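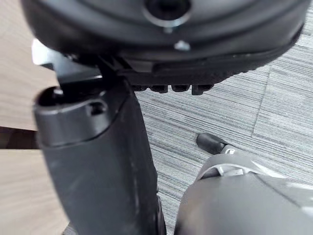 4. Assembling the Frame and Canopy

This section covers the Tromenier two-seat and three-seat patio gliders. The steps are the same for both sizes except where marked. Complete Section 3 (Choosing a Location) before you begin.

Two adults are needed for steps 5 through 9. Allow one afternoon for the full assembly, or longer if the ground has to be leveled first.

4.1 Before you start

Lay out the parts on a blanket or on the flattened carton. Check them against the parts list in Section 2. Hardware is packed in bags marked A through F. Open one bag at a time. Bags B and C hold bolts of the same diameter but different lengths, and they are easily mixed.

Tools required (not supplied):
Adjustable wrench
Rubber mallet
Phillips screwdriver, No. 2
Level
Tape measure

A hex key is supplied in bag A. Keep it after assembly. It is also used for the seasonal check in Section 7.

CAUTION: Do not use a power driver on any bolt in this section. The threaded inserts in the side frames can be pulled out by overtightening and cannot be replaced in the field.

4.2 Base and side frames

1. Set the two base rails on level ground, parallel, with the pre-drilled holes facing up. The end of each rail marked R goes to the right as seen from the front of the glider.

2. Join the rails with the front and rear cross members using four bolts from bag A. Finger-tighten only.

3. Measure both diagonals of the base. The two measurements must agree within 3 mm. If they do not, push the long corner inward until they match, then tighten the four bolts with the hex key.

4. Fit a rubber foot over each rail end. Tap lightly with the mallet until the foot is seated.

Note: On the three-seat model, fit the center foot to the rear cross member at this point. It cannot be reached once the seat is in place.

5. Stand the left side frame on the base. Have the second person hold it upright while you insert two bolts from bag B, with washers, from the outside.

6. Repeat for the right side frame.

7. Attach the back brace between the side frames with the bolts from bag C. The curved face of the brace points away from the seat. Tighten all bag B and bag C bolts, working from the bottom up.

4.3 Hanging the seat

8. Hook the four glide arms onto the pins inside the side frames. The arms are not left- or right-handed, but the end with the nylon bushing must be at the top.

9. Lift the seat, one person at each end, and lower it onto the glide arms. Keep fingers clear of the gap between the arm and the side frame.

WARNING: Pinch point. The seat can move without notice until the retaining clips are fitted. Do not sit on it or lean over it.

10. Push a retaining clip from bag D through the hole at the end of each lower pin. The clip is locked when it snaps over the pin.

11. Push the seat gently through its full travel several times. It should move without rubbing. If it rubs on one side, check the base with the level and shim under the low rail.

4.4 Canopy

Do not assemble the canopy in wind.

12. Slide the canopy posts into the sockets on top of the side frames. Secure each with a bolt and cap nut from bag E.

13. Join the canopy spreaders to the posts, then draw the fabric over the spreaders, seams facing down. Start with the rear pockets. The front pockets will be tight on a new canopy. Sanna fabric stretches slightly after a few days outdoors. Skiltano fabric does not, and should be fitted on a warm day if possible.

14. Set the tilt with the two hand knobs from bag F. Do not tilt the canopy beyond the last notch.

Note: Remove the fabric whenever strong wind is forecast, and for the winter. In most areas it should be taken down by the end of September. Store it dry.

4.5 Final check

15. Tighten every bolt once more with the canopy in place. Do not force them.

16. Confirm that all four retaining clips are locked.

17. Have one adult sit in the center of the seat for several minutes. Get up and check the base bolts again.

18. Write the serial number from the plate under the rear cross member inside the cover of this manual. It is needed for any parts order.

If a part is missing or damaged, do not return the glider to the store. Contact Millura parts service with the serial number and the bag letter. Replacement canopies are ordered by fabric name and seat size.

Section 4 revised Fri 1 November. Changes: step 3 (diagonal tolerance added), step 10 (clip replaces cotter pin). Prepared by L. Salcedo, checked by T. Ivanyshyn.

5. Fitting the Cushions

The seat and back cushions are held by ties and by two hook-and-loop strips under the front edge of the seat. Fit the seat cushion first.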